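Subject: Re: [armteach] Teleop in the sim before the real bench?

On Mon, August 2020, Hamish Mudgway wrote:
> We have the Zarex leader arm talking to the simulator now, but
> my demos are jerky and I keep losing track of depth. Is it worth
> recording in sim at all, or should I just grab the real arm and
> push it through the task by hand?

Hamish, yes, worth it! I was a doubter until January, when we moved our Clonetti scenes over, and now I do most of my practice runs there before I touch the bench at Stondutcombe. You can throw away a bad demo with one key and be back at the start pose right away.

On depth: turn the shadows on, and make them hard. I steered by the arm alone for weeks and kept coming in too high. Once I started watching the shadow on the table as well, my hands settled down a lot (and the replays got so much nicer to watch).

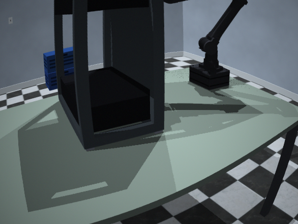 Sim bench with the arm and the open frame, shadows on.

The tall frame is the tricky part. Come around the post slowly, pause, then go in. I know pauses feel like wasted time, but the policy copes with them fine if you trim the long ones afterward. My last batch was 253 demos, and I kept 200 of them after trimming.

Pushing the real arm by hand is still lovely for short moves, and I wouldn't give it up. The snag is that your own arms end up in the camera views, so we replay the joint path afterward and record that instead.

Cartwright has a smoothing script that takes the shake out of leader arm logs. Try a window of 40 samples first and go down from there. I can send you my settings file too, just say the word.

Would love to see one of your jerky ones, by the way!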